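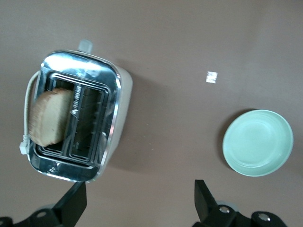 One slice in, the other slot free.

December 10, 2018

I bought a toaster in May and I am still getting mail about it.

The toaster is fine. It makes toast. What I want to talk about is the extended warranty, which I did not want, did not ask for, and came very close to paying for anyway. The kid at the Kendthorpe store rang me up and then asked if I would like to "protect my purchase" through an outfit called Tradetow. I said no. He asked again, slower, as if I hadn't understood that my purchase was in danger.

So I took the leaflet home and read it, all of it, which I suspect puts me in a small club. The plan covers "up to 700 covered events." I have no idea what 700 covered events would look like in one kitchen. Crumbs aren't covered. Cords aren't covered. Anything caused by food is not covered, and I'd love to hear what else people are putting in these things. If you do have a claim you mail the toaster, at your own cost, to a depot in Hanberg and wait.

My favorite part was the expiration date. Renew every year and they promise to stand behind you until 2046. I'll believe that when I see it. The store I bought my last vacuum from promised me "lifetime support" and it's now a place that does nails.

My neighbor Malcolm Stockdale thinks I'm too hard on them. He took the plan on his Plattner dishwasher and says it gives him peace of mind. Fair enough, but the dishwasher has never broken, so what he has bought so far is a piece of paper and a feeling. When I said so he told me to wait until mine goes. Well, I'm waiting.

Since then I've had 2 letters saying my coverage is "about to lapse." What coverage? I called the number, got put through to extension 744, and listened to a recording telling me how much they value my time. Then it hung up on me.

If anyone reading this has ever gotten a real check out of one of these plans, for any kitchen appliance at all, leave a comment. I'd like the amount and how long it took.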